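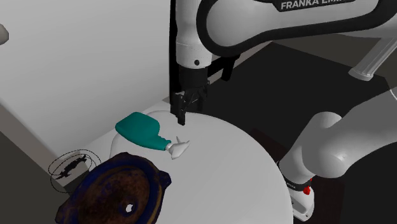
Fig. 1. Robot arm above a round white table, rendered view.

Mobile Devices II, Stestdale Technical College
Handout for Unit 5: System updates on phones
Revised April 1, 2026

5.1 Terms

A system update replaces part or all of the operating system on a phone. A full package carries every block of the new system. A delta package carries only the changes between one named build and the next, and it can be applied only to that named build. If even one block of the source has been changed, the hash check fails and the delta package is rejected. Phones with a modified system partition therefore need the full package.

5.2 Single-slot updates

Older phones keep one copy of the system. The package is saved to the data or cache partition, the phone restarts into recovery, and recovery writes the new blocks over the old ones. The phone can't be used while this runs. A loss of power during the write may leave a system that doesn't start. Vendors set a minimum battery level for this reason. The Gerano handset used in lab refuses to begin below 68 percent, a high value set by its small battery.

5.3 Two-slot updates

Two-slot phones hold two copies of the system partitions, A and B. One is active. The update is written to the other in the background, and the restart only changes which slot the bootloader picks. Each slot has a priority value, a retry counter and a success flag. On the first start after an update the flag is clear. The bootloader lowers the counter with each attempt. When the system reports a good start, the flag is set. If the counter reaches zero first, the bootloader falls back to the other slot.

The cost is storage. Later designs reduce it by writing the changed blocks as a snapshot and merging them after a good start. Once the merge has begun, fallback to the old build is no longer possible.

User data is not duplicated in either design. An app database converted by the new build may be unreadable to the old one, and this limits how late a fallback can safely take place.

5.4 Staged release

Vendors release a build to a share of phones, watch the crash and restart reports, then widen the share. In the Clarnovano case (reading 3) build 3122 was held at 12 percent after modem restarts were reported on one carrier. Phones that already had the build kept it. Note that a hold stops new offers only. Removing a build from phones requires a newer build with a higher number, as rollback protection blocks the lower one.
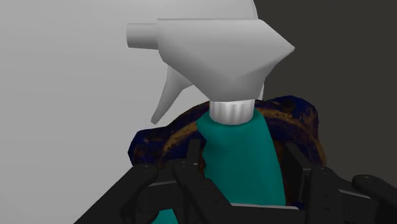
Why can a phone on the same model and carrier as another receive the update days later?
The server assigns each phone to a release group, usually from a hash of a device identifier, and offers the build only to groups that are open at that time.

5.5 Before the May lab

Read the Saengthong update log and mark the line at which the active slot changes. Bring a data cable. Lab handsets must not be unlocked.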